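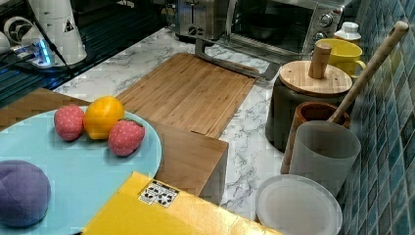 # Collora shorts player

A short film programme is eleven small problems in a row. One film is in a cinema-wide format and the next was shot on a phone held the tall way up. The Norwegian one is very quiet. The one after it opens with a scream. Somewhere in the second half is a file called FINAL_final_v3_USE_THIS, and the director is sitting in row two.

The Collora is a playback box made by Traten for the people who have to run evenings like that. It goes between your files and your projector. You load the films, put them in order, and it plays them in that order, at matching loudness, with a proper black gap between each. We've sold it for two years and still haven't found a shorter way to put it.

## What it does

**Levels the sound.** Every film is measured when you load it and brought to one programme level. You can nudge individual titles up or down by hand if a director insists that theirs is meant to hurt.

**Fits the picture.** Each film keeps its own shape, with black where the picture isn't. The box will not stretch anything. There used to be a setting for it, and we asked Traten to take it out.

**Looks after subtitles.** Burned-in subtitles are left alone. Separate subtitle files are checked against the running time, and you get a warning if they finish six minutes before the film does.

**Holds the gap.** Anything from two seconds to ten minutes between titles, set film by film. Long enough for applause, or for the lack of it to become awkward, as you prefer.

**Prints the running order.** Titles, countries, directors and timings on one sheet of A4, which you can tape to the back of a door.

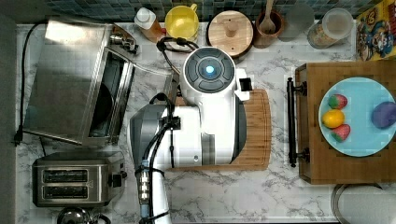

We put it on for our awards shortlist in November and I sat down for the whole second half, one buyer wrote to us, adding that it was the first time in four years anyone had seen them in a chair. The same message complained that the start button is too close to the skip button. Fair enough. On current boxes there is a raised ring round the start button, and skip has to be held down for a full second.

## What it doesn't do

It won't play encrypted cinema packages. If your films arrive with keys and an expiry time, you want the Yazzie server, which we also stock, and which costs a good deal more and sounds like a hairdryer.

It won't improve a bad file. A film exported at the wrong frame rate will judder with great fidelity.

It doesn't take votes for the audience prize. People ask. Paper slips and a bucket remain undefeated.

## In the case

- Collora player with 2 TB drive fitted
- Mains lead (UK plug) and spare fuse
- HDMI lead, 10 metres
- Balanced audio leads, one pair
- USB stick with test picture, lip-sync check and a countdown
- Printed manual, in large type, for reading in the dark
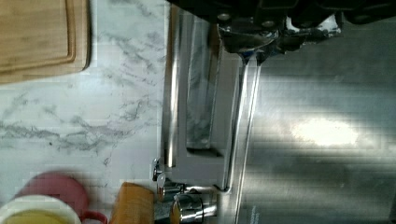 The manual is worth the twenty minutes. Most calls we take on a Saturday evening are answered on page four, under the heading "No picture", and most of those come down to the projector being set to the wrong input. We'll still take the call. Page four is quicker.

## Specification

| | |
|---|---|
| Picture output | HDMI, up to 4K |
| File types | ProRes, H.264, H.265, unencrypted DCP |
| Separate subtitles | SRT, SubRip XML |
| Audio output | Stereo balanced, 5.1 over HDMI |
| Longest programme | 99 titles |
| Fan | None |
| Guarantee | Three years |

## Prices

| | |
|---|---|
| Collora player | £1,197 |
| Player with spare player, for the anxious | £2,000 |
| Festival set: two players, changeover switch, rack case | £3,349 |
| Weekend hire, Friday to Monday | £85 |

Prices include VAT. Hire boxes go out from our Traltlow counter or by courier, and we wipe the drive when they come back, so keep your own copies. If you buy within a month of hiring, we take the hire fee off.

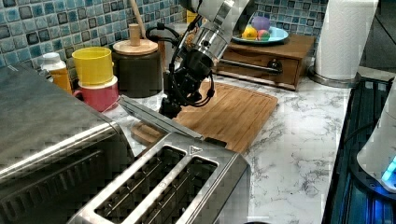
*Two-slot toaster and bamboo board on the worktop.*

## Ordering

Players are in stock. The festival set is built to order and takes three weeks, longer in the run-up to spring, when every festival in the country remembers that it is one. Schools and film societies can pay on invoice. Send the programme length and the make of your projector with the order and we'll put the right adaptor in the box.

Page and prices updated Dec 1, 2023.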